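21 August 2022

Slept in until the church bells, then lay there another twenty minutes feeling guilty about the kitchen. So today was finally fruit day! I've been walking past that shelf all week telling myself I'd sort it out, and all week I've just put more on it.

The pears are from the Tulldale market and I got carried away, as usual (they were so cheap, and the woman had such a nice way of wrapping them). One is still green enough to leave alone. The speckled one needs eating tomorrow at the latest, maybe with the blue cheese if there's any left.

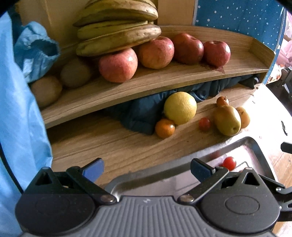 The fruit shelf, mid-sort. One tomato in the tray, one still to go.

I can't decide what to do with the big yellow citrus. I'd like to make a cake with it, the one with the yogurt, but it's 19 steps if you count all the fussy bits with the syrup and I do not have that in me on a Sunday night. And then there's the wrinkly little thing at the back, which I should throw out and haven't. I feel sorry for it.

The navy bundle is still stuffed in behind everything too. I said I'd find a proper place for it in March and look at us now. Tomorrow, definitely, or at least before the weekend.

Had the mandarins on my mind all afternoon after that, so I went down to Younis for a bag of 6 and ate 2 on the walk home, peel in my pocket. Sticky hands on the door key. Pasta for dinner, early bed, and I still have to call about the water bill.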